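**Mokgate M24 folding carton**, one-piece, supplied flat in bundles of 60.

The M24 is a self-locking carton for light retail goods. Base tabs engage without tape or glue. Board is scored for hand erection; machine-set blanks are listed separately under the Szabó range. Colours are printed on the outer face only.

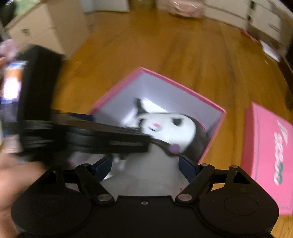 ## Ordering and storage

- Minimum order: 3 bundles
- Pallet quantity: 3,055 blanks, including overs
- Dispatch: within 24 hours from the Furkville warehouse, stock colours only

Store flat, out of direct sunlight, in the original wrap. Blanks left unwrapped in a humid shed may bow along the grain and should be rested under weight before folding. Siritz inserts fit all M-series cartons and are sold per bundle.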